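Satin bedspread

A satin bedspread is a decorative top cover for a bed, made from fabric woven so that long threads lie on the surface and reflect light. The word satin describes the weave and says nothing certain about the fiber, a point that sellers have often been happy to leave vague.

Many satin bedspreads carry a jacquard pattern, usually flowers and leaves, in the same color as the ground. The pattern shows mainly through changes in shine. Claims that such designs preserve an old regional tradition should be treated with care. The textile writer Rungnapa Thammasiri traced 15 patterns sold under the trade name Luangrath and found a documented source for only 3 of them.

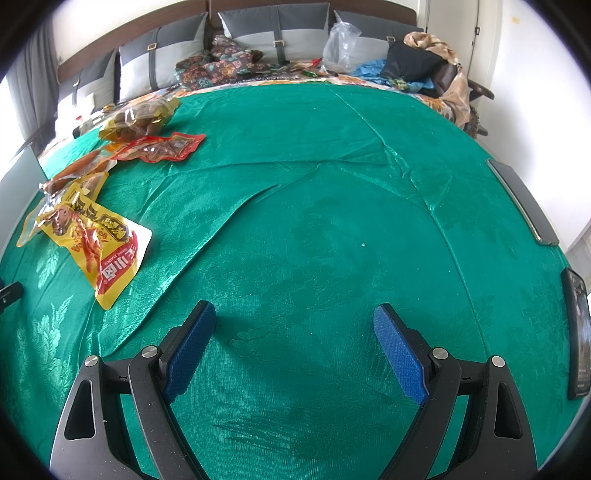
Manufacturers commonly describe the fabric as crease-resistant. Everyday use offers little support for this. A glossy surface makes folds easier to see, and a spread that has been sat on will usually show it until it is smoothed or pressed. The Vullard catalog dropped the phrase in May, without explanation – its competitor Jeden still prints it.

Use as a daytime surface

Bedspreads are often defended as protection for the sheets when a bed doubles as a seat, a desk or a place to put snacks. Wrapped food does little harm. Oil from an opened packet is another matter, as it can leave dark patches on satin, and rubbing at them may dull the shine. Household advice to use talcum powder is widely repeated but poorly tested.

Price and quality

Price is a weak guide. Younes Younis, reviewing the Patetti range, noted that the most expensive spread, number 2375, had the same listed fiber content as one costing 10 dollars less. Whether the heavier lining justified the difference – as the maker claimed – was left open.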